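How to format your book manuscript for the Ruppert academic list

Use these steps for any sole-authored book in sociology, anthropology or human geography. Edited collections follow a separate sheet.

1. Set up the file

Open a blank document and attach the Hirnex template. Set the margins to 2.5 cm and the line spacing to double. Save each chapter as its own file, numbered from 01. Do not use spaces in file names.

2. Check the length

The list accepts up to 90 thousand words, including notes and references. Block quotations count. The index does not. Chapter abstracts must stay under 300 words each – the upload form rejects anything longer.

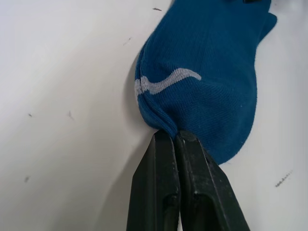 One reader wrote in to say that the form also counts the abstract's heading, and that hers was refused until she cut two words. Allow for this when drafting.

3. Anonymise interview material

Replace the names of participants and workplaces before the chapters leave your machine. Keep the key in a separate, locked file. Search for initials, job titles and place names as well, and check the acknowledgements. Field notes quoted at length need the same treatment.

4. Export the references

In Cliltix, select the whole library and choose Export, then Author–Date. Code 2507 in the log means that a record has no year. Correct the record and export again. Do not edit the exported list by hand.
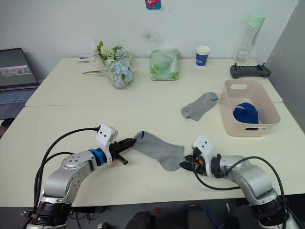
Grey sock held at the cuff by a two-fingered gripper.

5. Upload

Log in to Floltel and open a new submission. Add the chapters in order, then the references, then the permissions. Tables go in as separate files, with a marker line in the text where each should fall. Uploads close at 5 p.m. on the last working day of October.

Keep the receipt number. It is needed for every later change, including corrections to the author biography.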